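Trirnley Makers' Hall, minutes of the equipment meeting, 04/05/2019

Present: Johanna Zaugg (chair), Vlastimil Jelínek, Gion Nägeli, Burgi Pichler. Kobe Jansen joined for item 2 and took these notes, so please forgive the spelling.

1. Last month's minutes were read and agreed, after Burgi kindly pointed out that the key cabinet is still sticking.

2. Makier arm simulator. Vlastimil gave us a good long tour of the trial package from Berchtold, and we thank him for giving up his evenings to it. The yearly license is 3,000 for the hall, with 200 more if we want the extra set of household objects (he does, very much). Members would practice on the simulator before booking any time on a real arm. Gion liked the lessons but found the setup guide hard going, and had to start over on page 2. Johanna asked whether it would run on the old computers in the back room, and Vlastimil thinks it will if we turn the shadows down. Burgi wondered about the mug exercise, where the handle matters so much, and we had a happy and rather lengthy talk about which side a person would pick it up from.

Agreed: Vlastimil to ask Berchtold for a longer trial and a price without the extra objects. Gion to write a friendlier first page for beginners. Decision held over to the next meeting.

3. Pasinine cable order. Invoice 413 has been paid. Johanna will call about the missing plugs.

Comments (3)

Gion N.: First page is drafted, I left it by the kettle.

Burgi: Lovely notes, Kobe! I still say go for the handle.

Vlastimil: Wrote to Berchtold this morning, will pass on whatever they send.

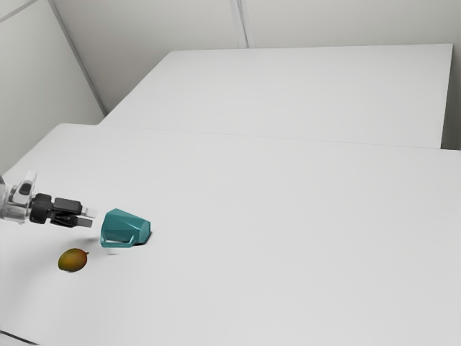 Item 2: the Makier simulator, with the mug on its side and a mango nearby.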